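Sanna Woven Tablecloth, Round, Gray-Blue
Brand: Dastance
Item 327

A plain woven cloth for a large round dining table. The Sanna is made for daily use, so it has no fringe, no print and no coating. The gray-blue color goes with white dishes and with darker chopsticks and flatware.

Diameter: 300 cm
Hem: 2 cm, double stitched
Wash: machine, 40 degrees, with like colors
Iron: medium, on the back side
Dryer: no

Choosing a size
Measure straight across the table at its widest point. Add the drop you want on each side, then compare the total with the diameter above. If you plan to use an under-cloth, put it on first and measure with it in place.

Folds and creases
The cloth ships folded in a flat bag. Fold lines will show when you first open it, and most people iron it once before laying it. If you skip the iron, spread it on the table the evening before and smooth it from the center out. Some folds may stay through the middle until the first wash.

In use
The weave is open enough that small bowls and cups sit on it without sliding. Put a trivet under hot pans. An electric kettle should stand on its own base, near the outlet side of the table, with the cord kept off the cloth edge. Blot tea and soy sauce right away with cold water and wash the same day.

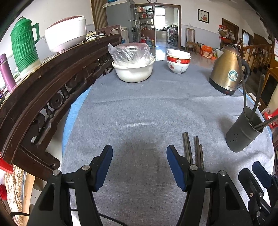

Sanna in gray-blue over a bright blue under-cloth. Kettle, bowls, chopsticks and utensil holder not included.

Also in this range
Truvel under-cloth, round
Clalport napkins, set of 2

Customer notes
"Heavier than my old one and it stays put. Came with deep creases but they ironed out." Adanech Yilma
"Good color. I would like it in a smaller size too." Begoña Collado

Returns are accepted unwashed, in the original bag.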